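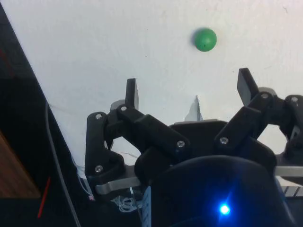

Girish Sachdeva reckons a driveway alarm is a dog you don't have to feed, and he said so in the comments under my gate lock review, along with a fairly stern suggestion that I stop buying locks and find out who's coming up the lane in the first place. Fair enough, Girish! I'd already had one for months by then and was dragging my feet on writing it up, so consider this your review.

Print this page | E-mail this to a friend

Last updated: 30 May 2021

The one I have is the Harari wireless driveway alarm, the kit with two sensors and one indoor receiver. I paid $145 for it through Plotport, shipping included, and put it in last July. So it's been through a dry summer, a wet fall, a full winter with the plow going by, and the mud season that followed, and I think I can say something useful about it now.

Some background. We're at the end of a gravel lane with spruce on one side and the neighbour's hayfield on the other. From the kitchen you can't see the road at all, and from my workshop out back you can't see or hear anything, especially with the planer going. Couriers would come and go, people would turn around in the yard, and twice somebody helped themselves to fuel from the shed. I looked at cameras first. Cameras are great if you have decent internet, and ours falls over when the wind blows. All I wanted was a noise in the house that says somebody is here, go look out the window.

The kit comes in a plain brown box. Two sensors about as big as a paperback, brackets, a bag of screws, a receiver with a plug-in adapter, and a folded sheet of instructions that covers the basics and not much else. Pairing was painless. You hold the button on the receiver until it beeps, wave your hand in front of the sensor, and it's done. Each sensor can have its own tune, and I'd tell anyone to do that right away. Ours are a plain two-note chime for the lane and a horrible little marching song for the back gate. My husband picked the marching song. I've asked him to change it.

Mounting took me most of an afternoon, and that was mostly my own fault. I put the lane sensor on a fence post facing straight down the driveway, because that seemed like the obvious thing to do. Don't! These sensors look for heat moving across in front of them, and something coming straight at them has to get awfully close before they notice. Turn it side-on so the car has to drive past and it's a different machine. The instruction sheet does mention this, on the back, under the battery disposal stuff.

Height matters too. I started at chest height and got every fox, cat and wandering turkey in the district. Now it's up a bit higher and tipped level, and I've stuck a strip of black electrical tape along the bottom of the lens to cut off its view of the ground. That was Ľubica Urban's idea, she posted it on the old message board ages ago for a different brand, and it works just as well on this one. The raccoons can come and go as they please now and I sleep through it.

Now, range. The box says 600 metres in open country. I haven't got 600 metres of open country, I've got spruce trees and a house with a steel roof. What I can tell you is that my lane sensor sits 70 metres from the kitchen counter where the receiver lives, with trees and one outside wall in between, and it has never failed to get through as far as I know. Then I got greedy and walked it all the way down to the mailbox, which is a good deal farther and around a bend, and there it got patchy. Some cars rang, some didn't. Moving the receiver from the counter to the top of the fridge helped a little. Moving it to the upstairs windowsill helped a lot, except then I couldn't hear it. If your road is a long way off, I'd plan on putting the sensor partway down the lane and living with a bit less warning. We get enough time to put the kettle on, or at least put shoes on.

The receiver is the weak spot for me. It's white plastic, it's fine to look at, but the volume wheel is on the back and goes from "polite cough" to "school fire drill" with hardly anything between. There's a light on the front that blinks for a while after it rings, so if you've been outside you can come in and see that somebody's been by. I love that light. I wish it stayed on until you pressed something, because it gives up after a few minutes and then you're none the wiser. It also needs to be plugged in, with no battery backup. When the power goes out so does your driveway alarm, and around here that's a real complaint.

I bought a second receiver for the workshop and it paired with no fuss at all. With the planer running I can't hear a thing, of course, so I go by the blinking light when I stop to change boards. Not perfect, but better than coming out at supper to find a parcel sitting in the rain.

Batteries have been a nice surprise. The sensors take ordinary AAs and I put in lithiums because of the cold. The lane one is still on its first set. The back gate one I did with alkalines I had in the drawer, as a sort of test, and they quit in the first real cold snap. So spend the extra on lithiums if your winters are anything like ours. There's supposed to be a low battery beep, and I can't say I ever heard it. The gate just went quiet, and it took me a while to twig that the marching song hadn't played in days (you'd think I'd have thrown a party).

False alarms, since everyone asks. Wind doesn't bother it. Rain doesn't bother it. Snow coming off the spruce branches in big dumps did set it off a few times. The worst was late afternoon in August, when the sun was low and the gravel had been baking all day and there was tall grass waving in front of the lens. I cut the grass back and that was the end of it. Deer will ring it every time and I don't see any way around that with this sort of sensor. If deer are going to drive you crackers, look at the Kowalchuk one instead. It has a probe you bury beside the driveway that picks up metal going over it, so it only rings for vehicles. My brother-in-law has it and swears by it. The price is a good bit higher, you have to dig a trench for the cable, and it won't tell you about somebody on foot. I wanted to know about people on foot, so that settled it.

I did also try the cheap Dilum unit before this, and I'll be brief. It was fine indoors. Outside, water got in behind the battery door in the first heavy rain and it chirped to itself all night until I went out in my rubber boots and took it down. The Harari has a proper rubber seal and a little drip lip over the door, and when I opened it up this spring it was bone dry in there, apart from one very surprised earwig.

A word about what it won't do. It won't stop anybody. It doesn't take a picture, it doesn't call your phone, and if you're away from home it just rings in an empty kitchen. We still lock the shed, and I put a good light over it as well. But the feeling of knowing when there's somebody in the yard has been worth it to me, and I notice I go to the window a lot less than I used to.

Customer service I only dealt with once. One of the brackets came cracked, I sent Plotport a photo, and a new one turned up in the mail with no argument. I can't tell you how they'd be about something bigger.

Would I buy it again? Yes, at that price. I'd like a volume wheel with a middle, a battery in the receiver for outages, and a light that stays on. If they ever bring out a version with those I'll probably hand my money over all over again and pass this one on to my mother, who has a lane nearly as long as ours and a habit of leaving the door open - and yes Mum, I know you read these.

If you've got one going with a longer lane than mine, leave a note and tell me where you put the receiver. I'm still half thinking about that mailbox.

Print this page | E-mail this to a friend

Recent reviews

Keyed-alike padlocks for gates and sheds
Farm gate lock, one winter later
Solar shed lights that last past suppertime
Fuel tank caps with locks: three tried
Window pins and patio door bars
Parcel boxes for the end of the lane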